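Packing the Car for a Holiday Weekend

Load the night before. Heavy items go low and forward, against the rear seat back, with nothing hard stacked above the top of the seats. A folded blanket along the tailgate stops small things from rolling out when it is opened on a slope.

Check tire pressure cold, with the loaded figure from the door placard. Most drivers leave it at the everyday setting, which is too low for four passengers and a full trunk.

Coolers: chill the box overnight with a sacrificial bag of ice, drain it, then pack. Block ice lasts longer than cubes. Keep drinks in a separate box - it gets opened far more often than the food. On the 414 km run to Zomatby last December, the food box still held solid ice on arrival and the drinks box held water.

Carry 5 liters of drinking water where it can be reached from a seat. In stopped traffic the trunk is out of reach.

Small loose items belong in an open rigid bin. Lids waste time.

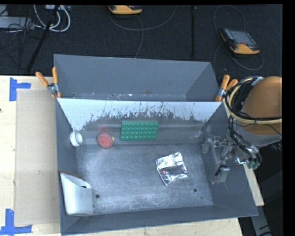

Line the bottom with a rubber mat if it rattles. Tape, a flashlight and spare fuses stay in the car all year; restock them after each trip.

For the return, leave before 6 a.m. or after 9 p.m. Wet towels travel in a sealed bag and come out first.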